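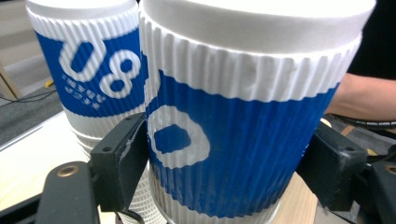 Rail trail from Jirnwood to Gidevano, any good on 32s?

Posted by Lorna Lumbao

A friend and I want to ride the old rail trail from Jirnwood out to Gidevano and back in April. The club page gives it as 70 miles for the round trip. We both have road bikes with 32 mm tires and neither of us has ridden it before. Is the surface OK that early in the year, or does it stay soft? Also, is there water along the way? I carry two bottles and would like to leave the pump and spare tube where they are.

Philomena Acheampong

I rode it last April on 32s and was fine. The first part out of Jirnwood is paved. After the river bridge it turns to packed stone dust, and that drains well except in the cut before the Randex warehouse, where the sun doesn't reach. I walked a short piece of that. The shoulder on the left side was firmer.

Let some air out before you start. I weigh 196 with my gear on and I still went lower than I would on the road.

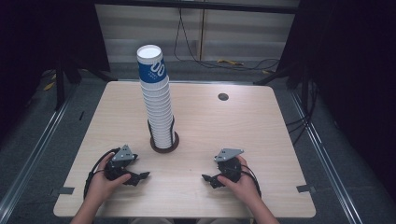
For water, the tap at the Jirnwood trailhead is shut off until the risk of frost is past, so fill up at home. The next sure thing is the Đỗ bakery, two blocks off the trail at the halfway crossing. They will fill bottles if you ask. They close at 2 and they don't open on Friday, so plan the day with that in mind. Gidevano has a gas station right by the end of the trail.

Phúc Hoàng

depends on the winter. bring a tube

Mỹ Lâm

Agree with most of what Philomena wrote. One change is that the wooden gates at the farm crossings have been replaced with metal posts, and the gap is narrow if you have wide bars or panniers. Slow down for those. Coming back in the afternoon you will likely have the wind in your face from the bridge to Jirnwood, so don't use everything up on the way out. Ánh La posts the surface conditions on the club board in the spring, usually the night before a group ride.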